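El hilo es el problema, no la aguja

Por Elīna Sakalauskas
4/28/24

Voy con prisa, así que directo. Llevo desde agosto oyendo que la sutura autónoma es cuestión de más datos y de una red más grande. No me lo creo. O me lo creo a medias.

La aguja es rígida, tiene una pose, la estimas, planificas un arco y listo. Con mil matices, vale, pero listo. El hilo no. El hilo se tuerce, se apoya en el tejido, se esconde detrás de la muñeca del instrumento y al planificador le da igual porque ni siquiera lo tiene en el modelo. Negro, fino, sobre fondo claro, debería ser lo facil de segmentar. Pues no.
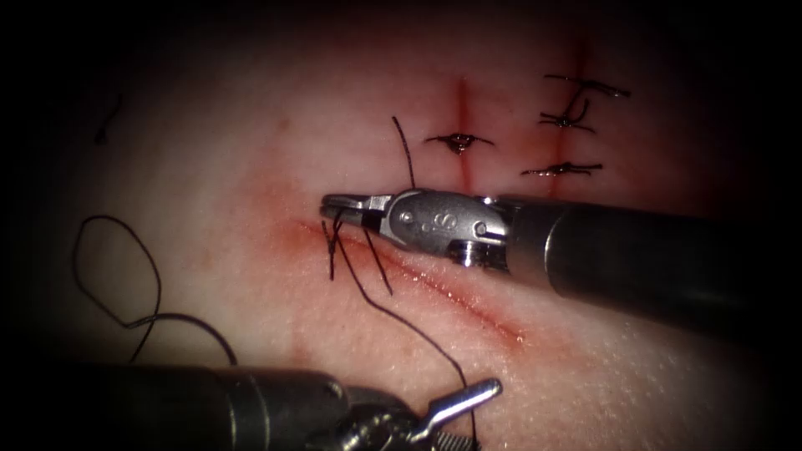
En Prumico tenemos 223 episodios etiquetados a mano. De esos, 75 los repasó Joris Maes porque las máscaras del hilo se cortaban en cada cruce. Un cabo suelto de un punto ya cerrado y el hilo activo son, pixel a pixel, la misma cosa. Lo que los distingue es la historia: cuál está agarrado, cuál entra en la herida. Y nuestro software de percepción mira fotograma a fotograma como si acabase de nacer.

Mi opinión, impopular en el pasillo: menos política de extremo a extremo y más estado explícito. Un grafo del hilo. Nodos, cruces, extremos, quién sujeta qué. Feo, lento, de otra época. Jeferson Pacheco me dice que eso no escala. Puede. Pero cuando falla sé dónde ha fallado, y con la política no sé nada, tengo un vector y una mala tarde.
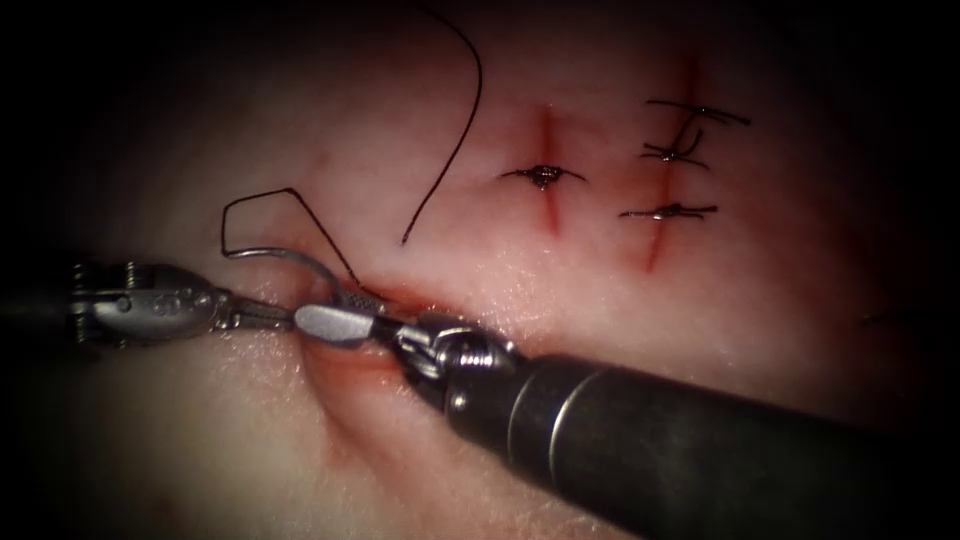 Luego está el paso de una pinza a otra. Dos brazos, dos cadenas cinemáticas con su error de cable cada una, y las puntas casi tocándose. El control bien, gracias. Lo que no va bien es decidir cuándo soltar. Ahora mismo es un umbral. Un número en un fichero de configuración que puso Arnout Dijkstra y que ninguno de nosotros se atreve a tocar.

¿Más cámaras? También lo pedí yo, mea culpa. La vista cercana te da textura, te da la mandíbula en detalle, y a cambio te quita todo el contexto. Fusionarla con la general exige una calibración que se va al garete en cuanto alguien cambia un instrumento.

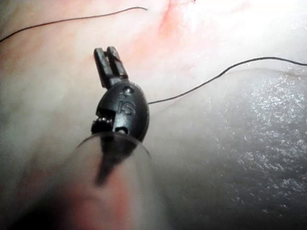
Grupo de Percepción y Planificación · Prumico

Sigo. Lo que pido son tres cosas y ninguna es cara. Que Flundier, nuestro visor, enseñe la hipótesis del hilo encima del vídeo, con su incertidumbre. Que el planificador pueda decir "no sé" y parar. Y que dejemos de medir solo puntos terminados, por favor, porque un punto terminado con el hilo sobrante hecho un lío es una deuda que paga el punto siguiente.

Ans Van Dijk opina que exagero con lo último. Ya lo hablaremos, tengo reunion en nada.
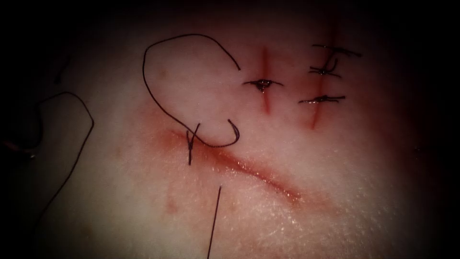
Lo que sí haría ya

Guardar el grafo en cada episodio, aunque salga mal. Sobre todo si sale mal. Etiquetar los extremos antes que las máscaras enteras. Y sacar el umbral de Arnout del fichero, escribir al lado de dónde sale y probar otros 2 valores. Si alguien quiere el borrador del formato, que me lo pida y se lo paso esta semana.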